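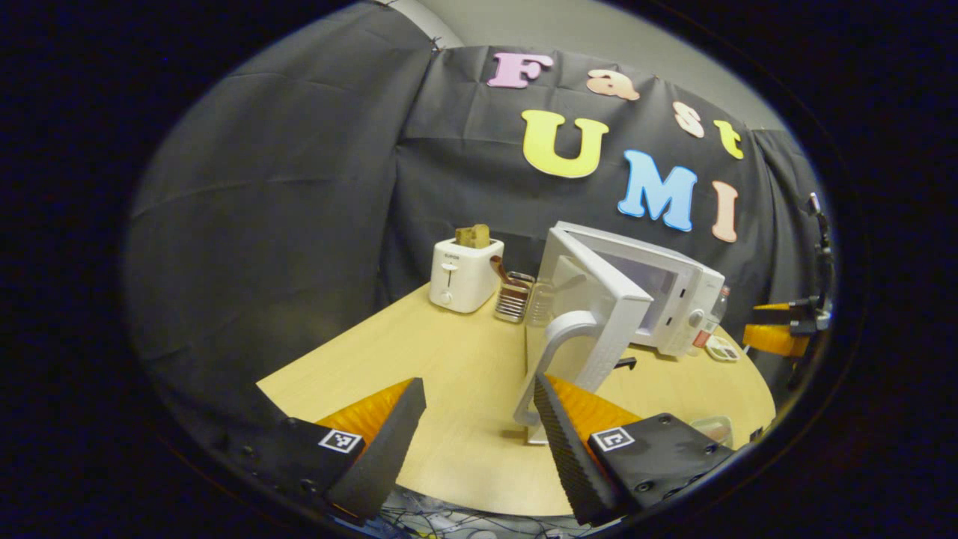

2 min read

Home Checklists Rigs Logs Contact

Kitchen table station — pre-session check, Brudau room
July, by Vojtěch Zeman

Do all of it before the first demo. Initial the sheet. Comments are mine, argue with me later.

1. Finger pads. Foam seated, no lifting at the tip. OK both grippers. Spare pads in the Clellex box, nearly out.

2. Markers. One square per finger plate, flat, clean, no tape over the corner. OK. Wipe with dry cloth only.

3. Plate screws. Snug by hand. One on the right was loose at the morning check, tightend.

4. Cables. FAIL. Tangle of thin ones under the table, right where feet go. Clip them up before anyone records. Second time on this sheet.

5. Microwave. Door swings full open without hitting a gripper. OK. Unplugged for all door demos, stays unplugged.

6. Toaster. Cold bread only, lever down and up, no power. Crumbs out every 80 demos. Panicker has the brush.

7. Glass. Too near the microwave door for my taste. Move it back or swap for plastic — Bremo kitchen set has some.

8. Small stuff. Clear container by the front edge, push it in. Compartment tray stays to the right.

9. Backdrop. Creases fine, letters fine. Don't restick them mid-batch, the background has to match accross the whole set.

10. Two operators. Call out before reaching over. No demo starts with the other gripper still moving.

11. Disk. Need 500 free slots before start. Last good demo no. 1699, carry on from there.

Result: hold untill 4 and 7 are done, then go.

Last updated: July, 7:40 am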